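The Second Life of the Office Computer

By Uthai Intarasuk

Oct 28, 2019

In my street in Ninport, old computers are put out in January, when the offices change their furniture and somebody decides that the beige tower under the desk has to go also. I used to walk past them. Then my own computer stopped one evening in the middle of a tax form, and I began to look at those towers in a different way.

The workshop called Srisuk is behind the bus station, on the second floor, over a shop for curtains. It takes in used desktop computers, opens them, cleans them, tries the parts and builds machines for schools and small businesses. Last year it sent out 141 of them. I asked if I could spend some days there and learn, and they gave me a stool and a screwdriver and told me to keep my coffee on the windowsill.

I had thought of a computer as one thing. On the bench it becomes a kind of small apartment, with a room for the power supply, a room for the drives, and a big common floor where everything must meet. Before any new part goes in, the old ones come out. The memory slots are emptied, the lever beside the processor socket is lifted, and then you see how much of the board is only places, waiting for something to be put in them.
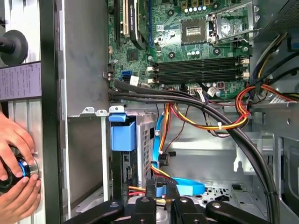
The memory slots stand empty and the lever of the processor socket is raised.

The processor socket is the part which made me most afraid. The gold contacts are tiny, and on this type of board they belong to the socket and not to the processor. If you touch them with a finger, or let a screw fall, you can bend one, and a bent contact may cost the whole board. On my first morning I was allowed only to look. On the second I lifted the lever up and down on a dead board until my hand knew how hard it pushes back. It pushes quite hard. The first time you close it over a real processor, there is a small crunching noise, and you are sure that you have broken something expensive.

Srisuk writes its working order on a sheet of paper taped to the wall. Power cord out first. Then press the start button for some seconds, so that the rest of the electricity goes away. Side panel, drives, memory, cooler, processor. The power supply stays in its place unless there is a reason to take it out. The people here like an ordinary office machine from a known maker, as the parts are easy to find and the cases open without a fight.

They are strict about power supplies. The label is read before anything else is decided, and it must be complete and easy to read. A supply that smells burned goes directly to recycling, and so does one with a fan that makes noise. It is never opened, even by the people who have done this work for years. Inside there are parts which can keep a dangerous charge for a long time after the cord is pulled. 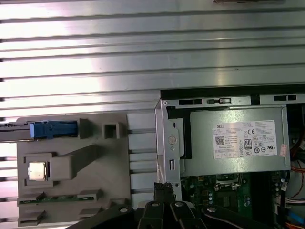 Is it worth repairing a computer that is nine years old?
For writing, mail and school work, very often it is. Put in a solid-state drive and more memory before you judge it. If the motherboard itself is damaged, keep the good parts and let the rest go.

What surprised me is how much of the work is putting things down. A beginner takes out a memory module and then stands there with it in the hand, looking for a free place, and in the end he puts it on top of his jacket. I did exactly so. Small parts want a holder of their own, where they can stand without touching each other, and where the hand finds them again without searching. My first notebook from the workshop has a whole page on this subject and only four lines on electricity.

There are bought solutions. Lurkaretti makes a bench tray with soft compartments, and Himness sells a cheaper one that has, in my opinion, too many small corners where screws can hide. But a holder does not have to be bought. What counts is that the processor lies flat in a space its own size, and that the memory is held and cannot slide around.

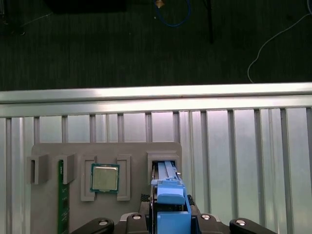
Parking places for small parts: what looks like a memory strip in its holder, and the processor in its own square.

After the small parts come the cables, and here I lost most of my time. A power cable is made of several stiff wires which all want to go their own way. The rule is to hold near the connector and to pull on the connector itself, never on the wires alone. Many plugs have a little clip at the side, and this must be pressed first. If the plug does not move, you stop and look again for the clip. I broke 2 clips before I believed this.

When you put the cables back, the question is the path. A cable which crosses above the processor can touch the fan. A cable pressed under the drive cage can be cut slowly by the sheet metal, which has sharper edges than you expect. It is better to lay all of them along one side first, and connect them after.

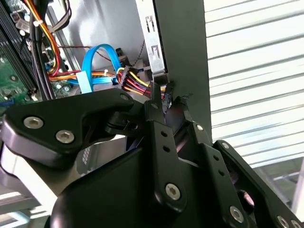 Please tell people to take a photo of the cables before they unplug the first one, a reader in the next town wrote to me when I mentioned these visits in an earlier column. She had rebuilt her son's computer with every plug in a place where it fitted, and still the front button did nothing for a whole weekend. Two of the thin wires were exchanged.

I have since made such photos each time. My own computer is working again, with a drive from one machine and memory from another, and it has cost me about 3,000 steps to the bus station and back for each forgotten screw. The tax form was late. Srisuk takes towers on weekday mornings, with or without the cord, and asks only that you remove your own papers from the disk tray before you bring them.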